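Household chore robots

Household chore robots are machines meant to take on the ordinary work of a home, such as folding laundry, wiping surfaces, loading a dishwasher or putting the shopping away. The name is also used, a little loosely, for machines that do the same sort of work in laundries, hotels and small workshops, where the jobs are much alike but the rooms are usually tidier. Robot vacuum cleaners and lawnmowers have been common for years and are normally treated as a separate family, as they travel over a surface and have no need to pick anything up.

Cloth handling

Of all the chores, dealing with cloth has probably had the most patient attention, and it is easy to see why it attracts people - everybody has washing, and hardly anybody is fond of folding it. A mug keeps its shape wherever it is set down, but a towel can lie in more ways than anyone could list, with its corners tucked under or hidden inside a fold. The machine has to find an edge, take hold of one layer without catching the next, and then keep track of a shape that changes with every pull.

Most teams now teach the job by showing it. A person carries out the task with a hand-held gripper fitted with a camera, and the recordings are used to train the robot's own arm. The Vikance towel set, one of the better known collections of this kind, holds 3921 such recordings, made by a group under the engineer Nam-gil Gil and first shared on 1st May.

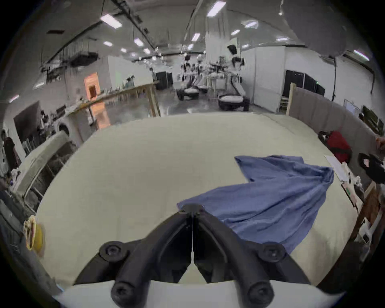 Present abilities

The fair answer to whether machines can do the housework yet is that they can do parts of it, slowly, and with somebody close at hand. The Nivula, a two-armed machine on wheels, folds a hand towel in nearly 4 minutes when the towel is laid out flat for it, and takes a good deal longer from a heap. Fina, a smaller arm that clamps to a worktop, is quicker but manages only square and oblong pieces. Fitted sheets and socks remain troublesome for both, as they do (it must be said) for a great many people.

Shop-floor work has come along rather faster. At the Ugwu laundry works, five arms feed flat linen into the pressing line through a nine-hour shift, and staff step in for torn or knotted pieces. The linen there is all of a few known sizes and the lighting never changes, both of which are a great kindness to a machine and neither of which can be promised in a family kitchen.

See also

Robot vacuum cleaner
Laundry folding machine
Learning from demonstration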